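Most of what ends up loose in a cupboard is small boxed stuff: spare globes, printer ink, the adaptor that came with something two phones ago. An open shelf doesn't suit it. A lidded plastic bin does, and the cheap white ones from Humphreys are fine for the job.

## Packing a lidded bin

- Wipe the bin and lid with a damp cloth and let both dry fully. Moisture shut inside will soften cardboard.
- Clear a table first. The floor is harder on your back and you lose track of the lid.
- Put the lid beside the bin, lengthways, where you won't lean on it.
- Start with the smallest boxes, stood against a wall of the bin with the label showing.
- Heavier things go flat on the bottom – never on top of a thin carton.

If a box is more than half empty, decompact it: keep the contents in a zip bag and recycle the cardboard. Leave original packaging alone if the warranty asks for it. 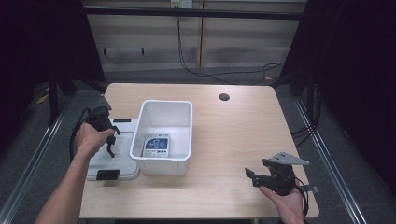 *Lid to the left, first small box against the front wall of the bin.*

Stop filling a finger's width below the rim. A lid forced down over a full bin will bow in the middle, and the next bin stacked on it will slide. Press the lid along both long sides, then the corners.

Label the short end, as that's the one facing out in a cupboard. Masking tape and a marker will do. Write what's in there and the month it was packed, e.g. "Globes, ink – February".

Stack no more than 2 high unless the bins are the same size. Keep batteries out of these altogether and store them somewhere cool with the terminals taped.

Tharushi Chowdhury, Helasdale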